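Tillbridge Household Resource Center
Gallery: Baskets and Small-Item Storage
Page updated July 31, 2023

The Tillbridge Household Resource Center maintains this gallery for residents, teachers, and staff of partner sites who are setting up small-item storage in homes, classrooms, and shared workrooms. It forms part of the Trerndale Storage Guide, which is issued in print each March and is available at the front desk.

The present section deals with open baskets. Sections on lidded boxes, drawer inserts, and shelf dividers are listed in the gallery index. Visitors who are new to the guide are advised to begin with the general notes, as the terms used on this page are defined there.

Scope of this section

An open basket is any container without a fixed lid that can be filled and emptied from above. The section includes plastic mesh, woven fiber, coated wire, and fabric over a rigid rim. Bags and soft bins are excluded. Containers intended for food are covered in the kitchen section and should not be chosen from this page.

The center lends 60 baskets in 4 sizes to registered households. Loans run for 16 days and may be renewed at the desk. Baskets should be returned clean and dry, with any labels removed. Adhesive residue may be taken off with warm water and dish soap. Solvents should not be used on plastic or coated wire.

Notes on placement

A basket that is used throughout the day should stand where it can be reached without moving anything else. Placing it against a wall keeps it from sliding back when items are dropped in, and leaves the front of the work surface clear. Where two people share a surface, the basket is best set to one side, with the middle left free for the task at hand.

Baskets on open shelving should sit fully on the shelf. Those kept above shoulder height should hold light items only - socks, cloths, paper goods, soft toys - and should have a handle or rim that can be gripped with both hands.

Notes on material

Plastic mesh is light, rinses easily, and allows the contents to be seen from the side. It is well suited to items that are picked up and put back many times a day. Very small items such as beads, pins, and screws may pass through the openings and should first be placed in a tray or cup.

Woven fiber is not recommended for bathrooms or laundry areas. Coated wire carries more weight than mesh but may mark painted shelves, and a felt liner is available on request. Fabric baskets from the Puduner range have washable covers; the Seok range does not, and these should be wiped with a damp cloth.

Sorting before filling

Items should be sorted on a flat, clear surface before they are placed in baskets. One kind of item to each basket is the general rule. Where space is limited, two kinds may share a basket if they differ clearly in size or shape. A basket filled past the rim should be divided - it will otherwise be emptied in search of whatever lies at the bottom.

Use of gallery material

Pictures may be reproduced in classroom handouts and site notices with credit to the Tillbridge Household Resource Center. Requests for larger prints should be made in writing. Captions are given ahead of the picture to which they refer.

Gallery

Plastic mesh, white. Open basket placed against the back wall, on the right side of the work area.

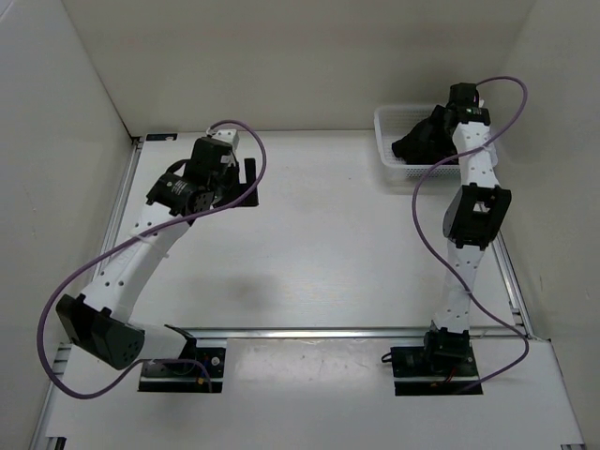
How often should a plastic mesh basket be washed?

Once a month is enough for most household uses. Empty the basket, rinse it with warm water and a little dish soap, and let it dry fully before putting anything back.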